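Posted in **Home & Small Office Wiring**

## Pulling new cable or living with the old stuff?

**mudroom_vaughn** wrote:

Hi all, Vaughn Bellamy here, longtime lurker. We're moving our little bookkeeping office into the back half of an old building in November and I've got a cabling headache. There are 12 drops in the walls already, all Cat5e, all ending in a closet with no labels whatsoever. I got two quotes. Mivel wants to rip everything out and go Cat6A. Carkeo says test what's there, keep whatever passes, and add a few new runs.

The Mivel price is almost 40 percent higher and I can't tell if I'd ever notice the difference. We do spreadsheets, phones and the odd video call (okay, a lot of video calls).

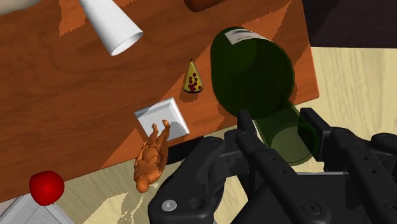

The longest run goes up over the hallway ceiling and down the far side, and Carkeo measured it at 308 feet. That's the one I'm nervous about, because the limit everybody quotes is 328 and I'd still have patch cords on both ends. Am I worrying over nothing?

**patchpanel_pete** wrote:

You're fine on that run if your patch cords are short. The 328 feet covers the whole channel, cords included, so you've got 20 to play with. The permanent part in the wall is supposed to stay under 295 though, so technically it's over. It'll probably link at gigabit all day long, but I'd want a real certification report on it and not just a guy with a blinky wiremap tester.

I'd go with Carkeo. Gigabit over 5e is plenty for bookkeeping!

**grommet77** wrote:

Gotta disagree with Pete. The walls are easy to get into exactly once, and that's before you move in. We kept our old 5e to save money and two years later I was on a ladder over somebody's desk on a Monday night, pulling cable with a flashlight in my teeth. Labor is most of the bill either way. Pull the 6A and be done.

Also, that long run should go to a small switch halfway, or move the closet. Don't just cross your fingers.

**patchpanel_pete** wrote:

Moving the closet for one drop?? Come on. And 6A is fat, stiff stuff. If the existing conduit is half inch he's going to be swearing at it by lunch. Regular Cat6 if he wants new cable, and spend the leftover on a decent rack.

**mudroom_vaughn** wrote:

Ha, okay, didn't mean to start a fight. Conduit is three-quarter as far as I can tell, but only on the street side. The rest is just stapled along the joists.

I asked Carkeo about the report and they'll certify every drop and print the results. Mivel said the same but charges extra per drop. I also asked about a 32-port panel and got told to buy a 24 or a 48 like a normal person, so that's settled.

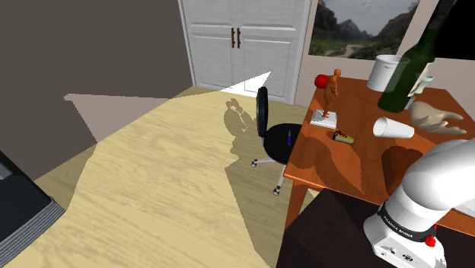

## Update from Vaughn

**mudroom_vaughn** wrote:

Went with Carkeo in the end, sort of a middle road. They tested the old drops, nine passed and three didn't, and the long one was one of the three (you called it, grommet). That one's getting replaced with Cat6 on a shorter path through the supply closet, and the other two are getting new ends first to see if that cures them.

Does anybody have opinions on label makers? I've got a Fudota that smears.

**grommet77** wrote:

Get the wraparound laminated kind and label both ends before they close the ceiling. Glad the long one's getting redone. I still say you'll want 6A someday, lol.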